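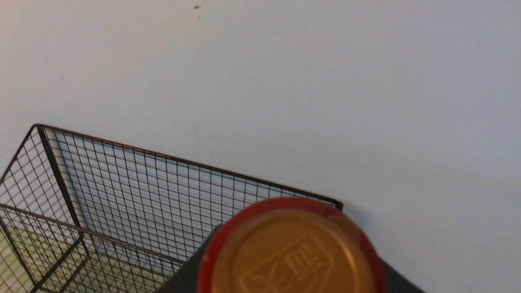 Soy sauce sold in Fluvholm will have to carry its salt content on the front of the bottle from January, under a labelling rule approved by the town's trading standards office on Wednesday.

The rule covers bottled table sauces sold in shops and in takeaways with a retail shelf. Salt must be stated in grams per 15 ml serving, in type no smaller than 3 mm. Products already on the shelf may be sold until stocks run out, but deliveries received after the start date must comply.

The change follows a survey of 27 outlets carried out by the testing firm Schwaiger. Of the sauces sampled, most gave the figure per 100 ml only, on the back label. Four gave no serving size at all. The consultation drew 3741 responses, the majority in favour.
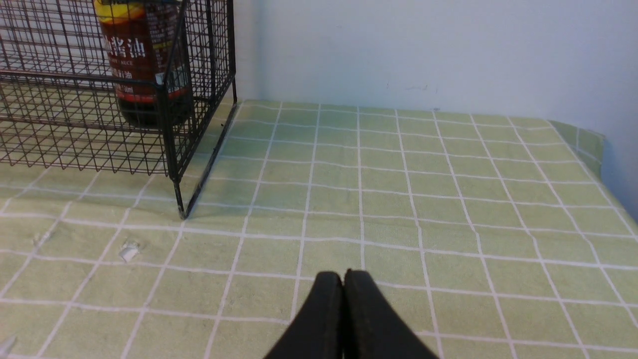 Bekstead, which supplies most of the independent grocers in the area, said in its written response that a 15 ml serving was larger than most people pour at the table and that the printed figure would overstate what they eat. The wholesaler asked for 5 ml to be used instead. The office kept the larger measure so that soy sauce could be compared with ketchup and brown sauce on the same basis.

Reduced-salt versions are not exempt. A bottle sold as reduced-salt must show the same figure in the same position, with the name of the standard product it is compared against.

Importers may use a stick-on label provided it does not cover the allergen list. Monamel, which prints labels for small producers, has put the cost at some 4p a bottle on short runs.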